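Workshop tips: getting a two-armed robot to behave around household things

Posted by Teodor Eide, Sep 12, 2019

These are tips for the software side. They assume the arms move, the emergency stop works and you can log joint positions. Most came out of the Trindov work, where the job is picking up kitchen items and putting them on another table. 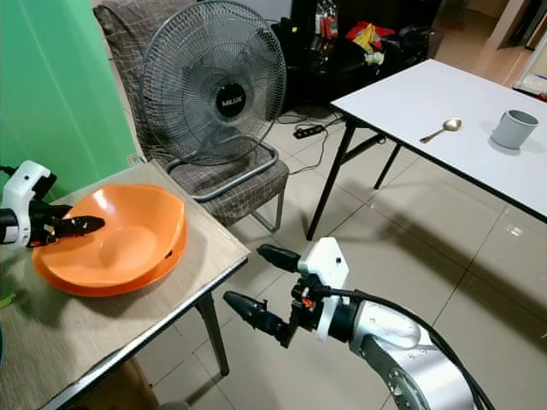 Start with the table heights. Measure each one with a tape and type the number into the scene file by hand. We spent a long time trying to have the depth camera find the table tops for us, and it was never as good as a tape measure. Update the file when someone swaps a table, and put the date in a comment.

Bowls

Plan for the rim, with one finger inside and one outside. A cheap plastic bowl is rarely round, so don't fit a perfect circle to it and trust the result. Take the rim points nearest the gripper and fit a short curve to those only. Nkechi Dauda wrote our version and it is 300 lines, most of it throwing away bad points.

Close in steps and read the motor current after each one. If you close in a single command, thin plastic bends before the controller notices.

Spoons

Shiny metal gives holes in the depth image. Get the outline from the colour image and take the height from the table plane, which you already have if you did the tape measure part. Add a few millimetres for the handle. Grasp across the handle and lift slowly.

If the planner keeps choosing the wrong end, the outline is probably being treated as a symmetrical bar. Compare the width at both ends before you pick a grasp.

Cups

Tapered cups slip down when gripped low, so set the grasp height above the middle. Check the wrist angle as well. A tilt you can't see by eye is enough to put one finger on before the other, and the cup walks across the table.

Fans, chairs and other obstacles

Wire grilles and thin metal legs are the worst things in the room for a depth camera. Half the points go straight through. Put a plain box around a fan in the collision map and leave it there, even if it looks wasteful. Do the same with chair frames. The planner will take a longer path — let it.

Two arms

Give each arm its own planning group and check them against each other at the end. Planning both together is tidier, but on our computer it took long enough that people wandered off. The order that works for us:

1. Plan the arm that is holding something.
2. Freeze that path as an obstacle in time.
3. Plan the free arm around it.
4. If step 3 fails, send the free arm to its rest position and try again.

Keep the planner's time limit at 2000 milliseconds. Raising it hides problems in the collision map.

Cables

Arm cables are not in the robot model you downloaded. Add a fat cylinder along the link where yours runs, and limit the last wrist joint so it can't wind up. Kjell Amundsen did this after run 2537, when a connector pulled out at the elbow and we lost the afternoon looking for a software fault.

Floors

Glossy tiles reflect the lights and the table legs, and the segmentation step will offer you objects under the floor. Discard anything below floor height before the detector sees it. It costs one line and cleared up most of our false finds.

Logs

Write the joint positions, the gripper current and the camera times to the same file with the same clock. Birger Kristiansen's script in the Arska folder does this and will also replay a run in the viewer. Save the scene file next to the log. Without it, an old run can't be replayed properly once a table has moved.

When a grasp fails, replay it before changing any settings. Hedvig keeps a text file of failures with one line each, and it has been more use than the charts.

Recent pages
Calibrating a wrist camera with a printed board
Veres: installing the viewer on an older laptop
Gripper current limits for thin plastic
Moving from Falladance to Arska, part 4
Labelling cables and power leads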